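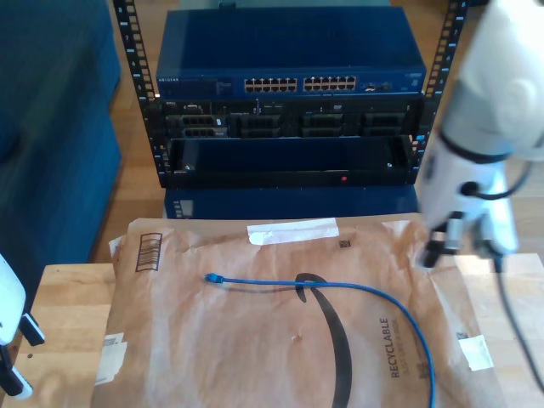 Chapter 5
Soft Things and Long Things

5.1 Why this chapter comes after the blocks

By now your team can pick up a wooden cube. You can pick it up from the left, from the right, and, if you did the extra credit in Chapter 4, with the lights off. Enjoy the feeling, because the cube has been doing you a favor the whole time. It stayed the same shape while you thought about it.

Most of what people want moved in a day does not do this. Cables, bags, envelopes and socks all change shape when touched, and some of them change shape when the thing next to them is touched. The word for such objects is deformable. Students in the Plondale robotics class have other words, and we have left those out.

The unit project for this chapter is called Plandwood, after the two teams that first attempted it and could not agree on a name. The task fits on one line: take a network cable lying on a padded mailer, lift it clear, and set it down without dragging the mailer along. Younes Younis, whose team went first, budgeted 11 minutes for it. They used 70, and the cable spent most of them where it had started.

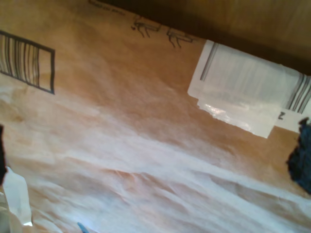
Surface is the first thing to plan for. A flat tabletop gives your depth readings one answer, and a paper mailer gives them as many as it has wrinkles. Look at the creases running side by side across the lower half of the paper, each with a bright crest and a faint shadow behind it. To you they are creases. To a program looking for long, thin, slightly raised objects, every one is a fairly good cable. The shiny film over part of the shipping label adds bright streaks of its own, and barcodes are nothing but straight dark lines. Before writing any code, write down every feature that could be mistaken for the thing you want. Abdelghani Farouk's team skipped this step and spent an afternoon in July making careful, well-aimed grasps at a fold.

The second thing is the far end. When you lift a cable at one point, the rest of it follows later and by its own route. Your plan must say where the loose end will be, or at least where it must not be. "Somewhere over there" was accepted from team Gilbert once and will not be accepted again.

5.2 Before you start

Read the worksheet through to the end. Agree on who holds the stop button – and have that person hold it, as opposed to sitting near it. Run the arm at low speed for your first 31 attempts, and log each one, including the embarrassing ones.

Key terms: deformable object, slack, grasp point, false match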